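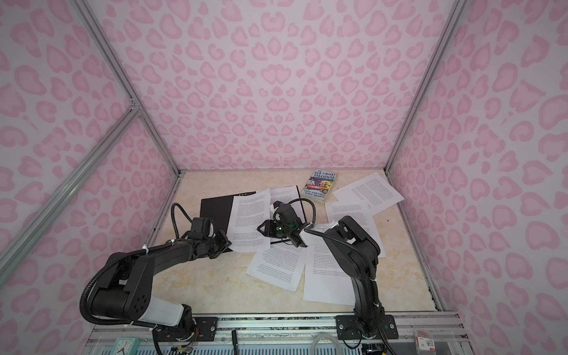
Re: [bimanual-users] Right arm sags on paper sorting, then pretends it didn't

Home | Lists | Archive | Thread index | Previous by date | Next by date | Log in

Replying below the quote, as the list rules ask, though I see I'm the last one who does.

> We run two arms over a shared surface, task is gathering loose printed
> sheets into a folder. Since the Ondar controller update the right arm
> drops a little at the end of a reach. No fault code. The log says
> position reached. The sheet under the forearm says otherwise, it has a
> crease in it now. Has anyone seen this? Vistberg support asked us to
> reboot, which we had done, and then to reboot again, which we have
> also done. We are out of ideas that involve the power switch.

Yes, seen it. We have the same job on our bench, with pages, a black folder and a copy of The 113-Storey Treehouse, and the same right arm trouble. Ours creased two pages before we noticed, and then we spent a morning blaming the paper.

What we found, in the order we found it, which I don't recommend as an order:

First we suspected the cable sleeve. Ours runs along the arm and loops over the top of the gripper, and with the zip ties pulled tight it tugs on the wrist when the arm bends forward. We cut the ties at the elbow and put them back with some slack. The arm moved more smoothly and sagged exactly as much as before. Leave the slack in anyway.

Then we suspected the mounting plate, because a screw on the front rail was loose by a quarter turn. Tightened it. No change, but I slept better.

The real trouble was the payload setting. The update puts the tool mass back to the factory value, and the factory value is a bare gripper. Ours carries a camera and a bracket, so the controller was holding up less weight than it had. Left arm was fine, having no camera on our bench, and that sent us off in the wrong direction for most of a day. The log says "position reached" because the update also widened the tolerance, and within that tolerance it's telling the truth. I've had coworkers like that.

To check yours:

- Power the arms, hands out of the booth, stop button where you can reach it.
- Open the tool page for the right arm and read the mass. If it's the factory number, there you go.
- Before you change it, move the arm up and clear of the surface. We didn't. When the new mass took effect, the arm hopped. It wasn't a big hop, but my hand was on the folder at the time, straightening it, and the gripper gave me a knock on the knuckle. No blood. I did say a word that's now on a Grinov group recording.
- Enter the real mass, save, and power cycle. (Support will be pleased.)
- Run the reach 50 times over a stack of scrap paper. We got 9 bad ones out of 50 before the fix and none after.

The hop is the part I'd like people to take seriously. A payload change shouldn't move an arm that's sitting in hold, and there's no warning on the page. I've filed it with Vistberg as ticket 1311 and asked for a prompt, or at least for the change to wait until the motors are off. The answer so far is that it's "under review," so please add your own report and mention the number. Until then our bench rule is motors off before anyone touches the tool page, and motors off before anyone tidies the paper. The second one used to be a suggestion.

Someone asked off list whether the Long firmware branch has the same problem. I don't know. We left that branch in December over a different problem, which I'll save for a different thread.

If your tool mass turns out to be right and the arm still sags, post the joint currents from the end of the reach and I'll put them next to ours.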